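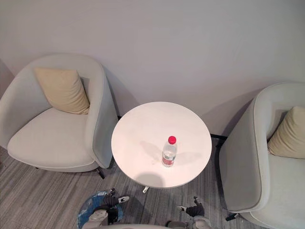

Griment Lounge Seating and Side Table Set: README

Version 1.3, 11 Jan 2026
Maintainer: Dilruba Gamage
Annotation lead: Yaa Odoi

Summary

Griment is a collection of color photographs of small seating groups in waiting areas, lobbies and reading corners. A seating group is one or more upholstered chairs placed within reach of a low or side table, together with whatever is on them. The set was put together for work on furniture layout and on small items left on tables. It holds 294 photographs from 23 rooms.

Contents

photos/ JPEG files, one folder per room
labels/ one JSON file per photograph
rooms.csv room ID, floor type, wall color, date added
splits/ train.txt, val.txt, test.txt
CHANGES.txt

Files in photos/ and labels/ share a base name. Room IDs are not consecutive. Gaps are rooms withdrawn before release.

Label classes

armchair_tub: Rounded chair whose back and arms form one continuous shell. Light grey tub chairs with beige throw pillows are the most common pairing.
armchair_square: Chair with separate back and straight arms.
sofa: Seats two or more.
table_round, table_rect: Table shape is judged from the top only. The base is often out of sight and is not labeled.
pillow: Loose pillow. Fixed seat cushions are part of the chair.
bottle: Any drink container with a screw cap. Fill level and cap color are stored as attributes.
cup: Open drink container, with or without a handle.
paper: Magazines, forms, leaflets, napkins.
other: Everything else that can be picked up with one hand.

Attributes

Each chair has color, pillow (yes/no) and against_wall (yes/no). A chair is marked against_wall if the gap between its back and the wall is narrower than a hand. Tables have color and surface_marks (none, light, heavy). Smudges and faint marks count as light. Rings and stains that cover more than a quarter of the top count as heavy.

Chairs that are only partly visible are labeled if a seat, a back or an arm can be recognized. A chair leg alone is not labeled. Shadows on a tabletop are never labeled, including those of bottles.

Annotation

Labels were drawn by Yaa Odoi and Glenys Penrose and checked by Latrice Park. The first pass used the Corkel guidelines, which treat a pillow as part of the chair. That rule was dropped in version 1.1 and 138 files were redone. Where the two annotators disagreed on color, the checker's value was kept. Most of these cases were grey against beige under warm lamps.

Known issues

- Clear plastic bottles on white tables have loose outlines in the older files. Treat the edges as approximate.
- surface_marks is unreliable where the table is under direct light.
- Nearly all rooms are carpeted. Hard floors are too few to report separately.
- Rooms from the Zema building appear in train only.

Changes

1.3 Added the cap color attribute. Corrected room IDs in val.txt.
1.2 Split table into round and rect.
1.1 Pillows labeled separately from chairs.

Contact

Send label corrections to Jamila Chowdhury with the file name and the class concerned. Corrections received before May go into version 1.4.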